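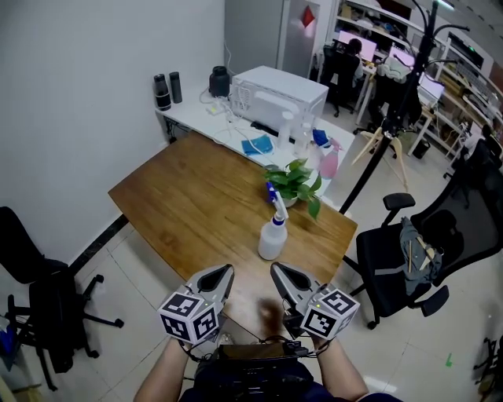

Mendes Facilities Support
Ticket 3865
Category: Shared rooms / Kitchen corner
Priority: Normal
Opened: 2026-04-04
Status: Monitoring

Subject: Microwave loses power when kettle is in use

Problem reported
Staff using the break room report that the microwave shuts off during heating and that its clock resets. The fault was reported 4 times before this ticket was opened. In each report the electric kettle was running at the same moment. The earlier request on this subject, ticket 1381, was closed in January with no fault found.

Equipment concerned
White microwave oven, on the white desk against the wall
Black electric kettle, back left corner of the same desk
White power strip, among the cables near the microwave

Initial review
The cables in front of the microwave are tangled, and a blue cloth has been left lying with them. Two thermos bottles share the back corner with the kettle. The requester was asked to confirm which outlets were in use and replied that both appliances were connected to the power strip.

Steps taken
Microwave run alone for 4 minutes at full power. No interruption.
Kettle run alone to boiling. No interruption.
Both run together on the power strip. The strip cut out and had to be reset by hand.
Microwave moved to the wall outlet, kettle left on the strip. Both run together. No interruption.

Finding
The microwave and the kettle together exceed the load permitted on the strip. Neither appliance is considered defective. A replacement strip would not correct the fault and the request for one has been declined.

Instructions to room users
The microwave must remain connected to the wall outlet. The kettle must not be moved to another desk. Cloths are to be kept away from the cables. Spray bottles, including the one used for the plant on the wooden table, must not be used near the power strip. Please unplug the microwave before wiping the desk around it.

Open items
Cable ties requested from Torkano, order pending.
Label for the wall outlet to be printed by the front office.
Room to be checked again after 16 days. If no further shutdown is reported by then, the ticket will be closed. Any new fault should be added to this ticket and not submitted separately.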